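Mikcombe Top-Loading Washer, Gloss Black
Supplied and installed by Dokora

The Mikcombe top-loading washer is offered to residential buildings, staff apartments and small guest houses. It is approved for kitchens and utility rooms where a front-opening door would block the walkway. The drum is loaded from above, and the user does not need to kneel. 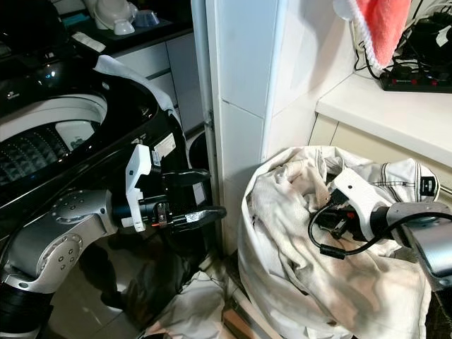 Çınar wrote to ask whether bath towels may be washed together with bed linens, as the tenants at the Busport apartments had received different advice. They may, provided the load remains below the top row of raised diamonds on the drum wall. Heavy towels should be placed in the drum first and spread evenly.

Drum and Housing
The inner wall of the drum carries a raised diamond pattern. The housing has a high-gloss finish and should be wiped with a soft, damp cloth. Scouring powder will dull the surface and is not covered under the warranty. The warranty period is 2 years from the date of installation. 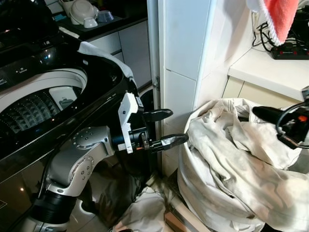

Mikcombe top loader, lid open, with laundry bag.

Placement
The washer must stand level on a firm floor. The lid requires 30 inches of clear height above the top panel. Shelves and wall cabinets must not be mounted within this space. Supply hoses are to be checked each April by the building's own maintenance staff.
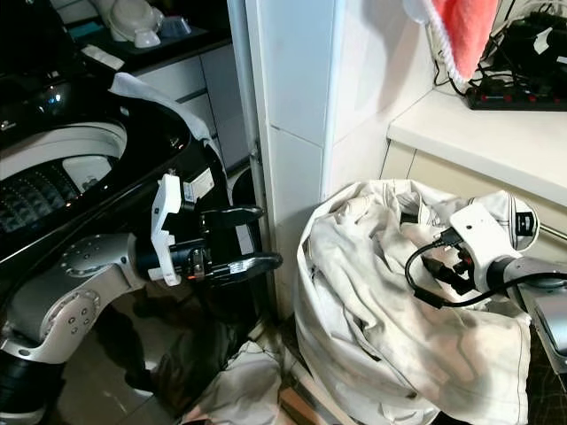

Customers who order for shared apartments are asked to state the number of residents in each unit. Dokora will then advise on the number of machines and on suitable laundry bags. A bag that stands on the floor beside the machine is preferred for whites. The large white fabric bag shown with its load of white clothes is of this kind, and it should be emptied into the drum in portions when filled to the top. Small items such as socks are best washed in a closed mesh pouch.

Ordering
Orders are accepted in writing. Delivery takes place within 11 working days. Buildings that order 8 or more machines receive installation at no charge. Removal of an old washer must be requested at the time of the order.

Page revised January 18, 2016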